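Catalog / Grippers / Two-Finger / Belar 75

Reading time: 3 minutes

Belar 75 Two-Finger Gripper

The Belar 75 is the gripper we reach for when a job keeps changing on us. It opens to 75 mm, it bolts to most small arms with the ring in the box, and it is happy working in the kind of crowded, everyday spaces where a bigger hand would be forever knocking into things. We have sold it alongside the Filali for a good while now, and people write to us nearly every week asking which of the two they should get, so we have tried to answer that on this page as well as we can.

Our own bench for household work is a kitchen counter, with a drawer to pull, boards to steer around and a toaster sitting right where you would rather it didn't. We like it because a gripper that looks wonderful on a clean table can get awfully clumsy next to a toaster. If your arm will be working in somebody's home – or anywhere that looks like one – the room around the fingers matters every bit as much as the squeeze.

Kitchen counter bench, three views:

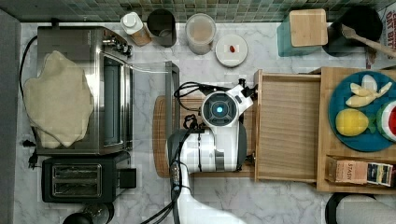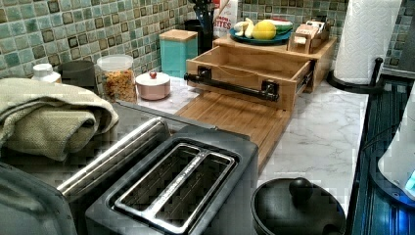
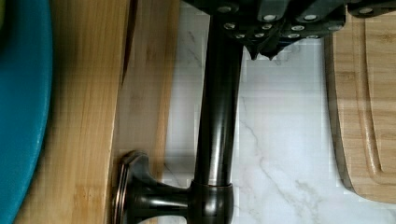
Belar or Filali?

The Filali is lighter and costs less, and for picking up the same box all day long it is a lovely little thing. Where it falls behind is on handles and posts. Its pads are flat and fairly hard, so a smooth round bar tends to roll a bit as the arm pulls, and you end up squeezing harder than you wanted to. The Belar's narrow tips get in behind a handle more easily, and you can set the force in small steps, so it's worth starting low and working your way up.

If you mostly handle soft things like towels and bags, please look at the Skadoletti pads before you choose. They fit both grippers and they change the feel quite a lot.

Details

Opening: 75 mm
Weight: 566 g with standard tips
Cable: 400 mm, straight plug
Controller: Zindine, sold separately
In the box: gripper, mounting ring, standard tips, screws, hex key

A word on the cable. On a long-reaching arm 400 mm can feel short once you have left a decent loop at the wrist, and you do want that loop. The extension is $29 and we would add it to the order now if you're in any doubt at all.

Trying one first

We lend the Belar 75 out for 29 days, with a Zindine controller already set up for it. Tell us which arm you have and what you hope to pick up with it, and we'll pack the tips that seem most likely to suit.

Page updated January 26, 2026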